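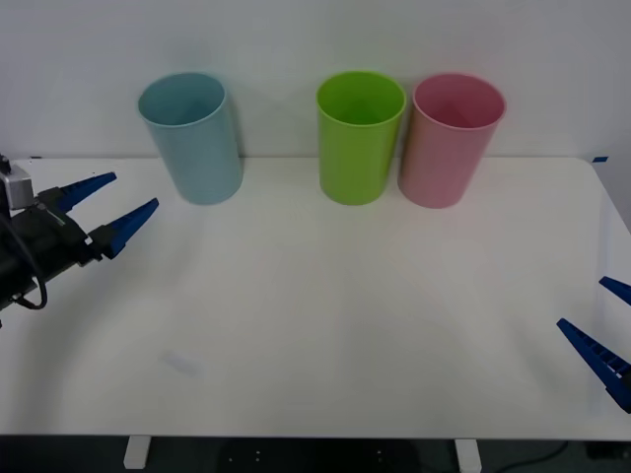
탁자 위의 플라스틱 컵 세 개. 하늘색, 연두색, 분홍색.

리오스(Ríos) 산후가정 방문지원 사업 중간보고
수신: 스타멕스(Stamex) 나눔기금 담당자님께

안녕하세요. 유난히 더웠던 8월을 보내고 이제야 자리에 앉아 보고를 드립니다. 지난번 보고가 짧아 궁금하셨을 것 같아, 이번에는 조금 길어지더라도 그동안의 이야기를 차근차근 적어 보려고 합니다.

먼저 숫자부터 말씀드리면, 이번 기간에 저희가 만난 가정은 모두 88가정이고 방문 횟수는 400회입니다. 처음 계획서를 쓸 때는 한 가정에 네 번씩 찾아가는 것으로 잡았는데, 실제로는 집집마다 사정이 달라서 두 번으로 충분하다고 하신 분도 계셨고, 쌍둥이를 낳으신 댁처럼 아홉 번을 찾아뵌 경우도 있었습니다. 방문 일지는 분기 자료와 함께 따로 보내 드리겠습니다.

가장 많이 받은 질문은 역시 수유와 잠이었습니다. 퇴원하고 첫 주에는 아기가 먹은 양이 맞는지, 왜 밤에만 우는지 걱정하시는 전화가 새벽에도 들어옵니다. 그래서 상담 전화를 밤 9시까지 받던 것을 자정까지로 늘려 보았는데, 아빠들의 전화가 눈에 띄게 많아졌습니다. 낮에는 출근해 있다가 밤에 아기를 안고서야 물어볼 것이 생긴다고들 하시더군요. 반가운 변화라 다음 기간에도 이어 가고 싶습니다.

제왕절개로 출산하신 분들께는 방문 간호사가 수술 부위 관리와 일어나 앉는 자세를 함께 봐 드렸고, 상처가 걱정스러워 보일 때는 출산하신 병원으로 바로 연락드리도록 안내했습니다. 큰아이가 있는 집에서는 산모보다 큰아이가 먼저 문 앞에 나와 맞아 주는 일이 많았습니다. 동생이 생긴 뒤로 부쩍 떼가 늘었다는 하소연을 자주 들어서, 방문 시간의 일부는 큰아이와 놀아 주는 데 쓰기로 했고요. 그 사이 어머니가 잠깐 씻고 눈을 붙이시는데, 그 시간이 제일 고마웠다고 적어 주신 분이 여럿 계십니다.

아쉬운 점도 솔직히 적겠습니다. 방문 예약에 쓰는 루릭스(Rurix) 프로그램이 일정 변경을 제때 알려 주지 않아 헛걸음을 한 일이 네 번 있었습니다. 지금은 전날 오후에 전화로 한 번 더 확인하고 있습니다. 조바흐(Zovach) 마을에서는 간호사 한 분이 그만두신 뒤로 후임을 구하지 못해 옆 마을 담당자가 먼 길을 오가고 있습니다. 교통비 항목이 계획보다 빨리 줄고 있어, 남은 교육비 일부를 옮겨 써도 될지 여쭙고 싶습니다.

다음 기간에는 출산 전 가정을 미리 찾아뵙는 일을 시작하려고 합니다. 진통이 오면 큰아이를 누구에게 맡길지, 병원까지는 어떻게 갈지 미리 이야기해 두기만 해도 마음이 한결 놓인다고들 하셔서요. 안내지 초안은 거의 다 되었고, 인쇄 전에 한 부 먼저 보내 드리겠습니다.

늘 넉넉한 마음으로 기다려 주셔서 고맙습니다. 교통비 건은 편하실 때 답을 주시면 그에 맞춰 예산표를 고쳐 올리겠습니다.

리오스 산후가정 방문지원팀 드림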